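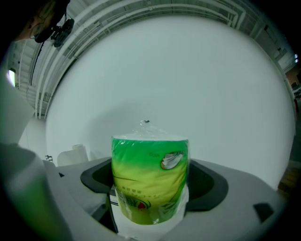 Chapter 4
Learning From Hands: Demonstration Without the Robot

Suppose you want a robot to stock a washroom. You could write out every motion in code, joint by joint, and spend a winter doing it. Or you could pick up a gripper yourself, do the job, and let the recording become the lesson. This chapter is about the second way, and it's one of the most enjoyable corners of robotics to work in!

The idea is simple to state. A person holds a gripper in each hand and works at an ordinary table. A camera on the gripper sees what the fingers see, and markers let us work out where each gripper was at every moment. Later, a learning program studies the recordings and tries to predict the next small movement from the current view. No robot arm is needed until the very end, so a good demonstrator can get through a pile of tasks in one afternoon.

Valentin Tanguy and Yae Tsuji put the method to the test in the Rivera study, which we'll follow all the way through this chapter. They recorded 339 demonstrations of handling paper goods, each 60 seconds or shorter, and held back 34 of them to check the trained program against. Soft, wrapped items make a wonderful subject. A roll gives a little when squeezed, film wrinkles and throws back the light, and a grasp that suits one package can slip on its neighbour.

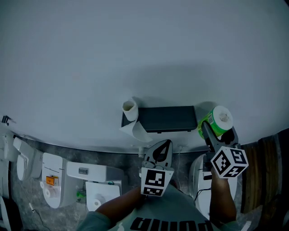 Figure 4.1 A demonstrator working with two hand-held grippers. The cube markers carry printed codes used for tracking.

Look at how much a single view from the head takes in: both hands, the tabletop and a good deal of the floor in front of it. The gripper camera gives up that wide view and gets closeness in return. Section 4.2 asks what each view is good for, and the answer surprised Tsuji, who had bet on the head camera.

Before reading on, try this. Stand a paper roll on your desk and lift it using only a thumb and one finger. Where did you place them? Did you slow down near the end? Write down your answers and keep them handy, as we'll come back to them in Section 4.3 when we label the parts of a grasp.

Related chapters
Chapter 3: Cameras, Markers and Finding Your Place
Chapter 5: From Recording to Motion
Chapter 6: The Cellska Bench Tests
Appendix B: Marker Sheets for Printing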